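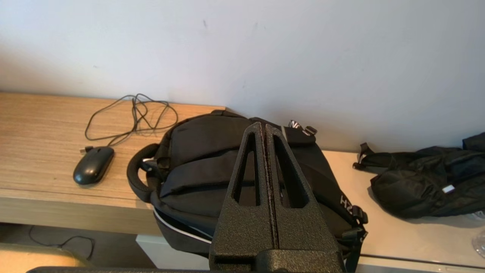
The Stindbridge manipulation group has concluded its comparison of two finger sets for the Tremine gripper. A short summary of the findings follows in this thread. (1/6)

Both sets were run on the same arm with the same controller settings. Each completed 80 grasps on ordinary household items, among them soft bags, straps and small electronics. (2/6)

The slotted triangular fingers held 68 of 80. The solid fingers supplied by Hegyi held fewer and tended to slide on nylon. Benedek Kocsis has the full log, with every failed grasp marked by item. (3/6)

Camera placement was reviewed at the same time. The wrist view is preferred for the last part of an approach. The head view remains necessary for wall fixtures, where the gripper itself hides much of the target from the wrist. (4/6)

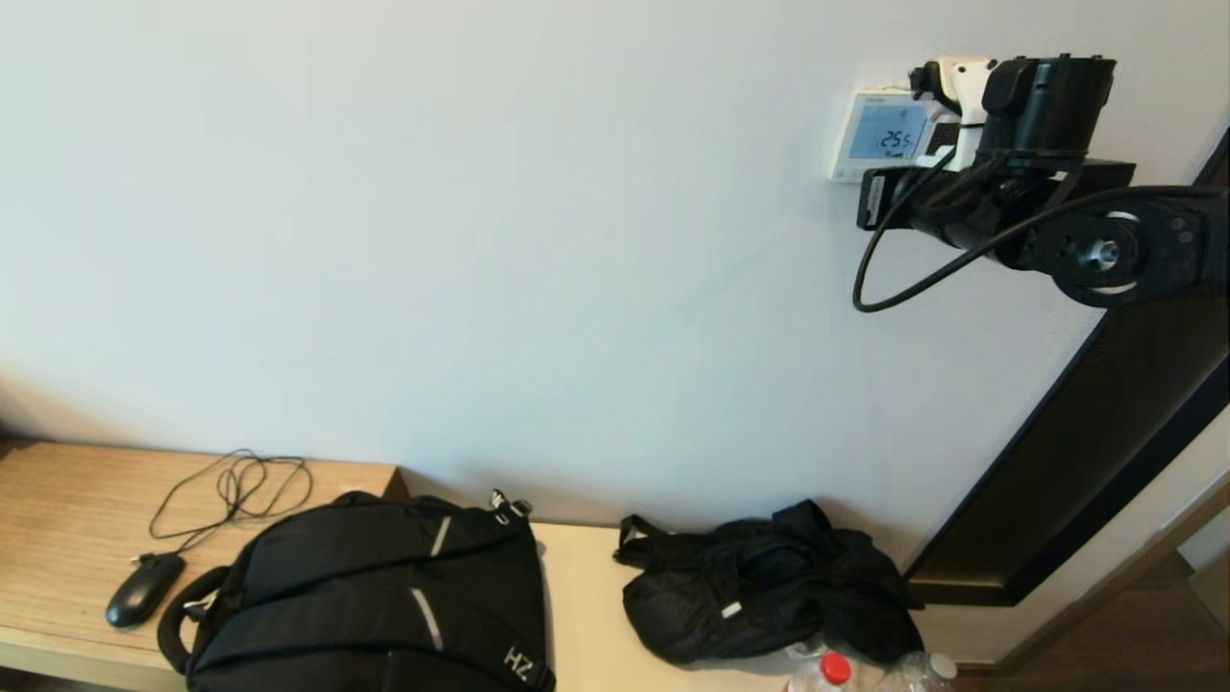 Head camera view, gripper beside the wall thermostat. Display at 25.5.

Cable routing requires further work. The loop at the gripper is too generous for tasks close to a wall, and Erzsébet Takács has proposed a shorter run with a second clip at the joint. Salness will review the drawing. (5/6)

The controller comparison begun in August is still open and will be reported separately. Groups wishing to borrow either finger set should write to the Stindbridge equipment desk and state the arm model and mounting plate. (6/6)

2022-12-30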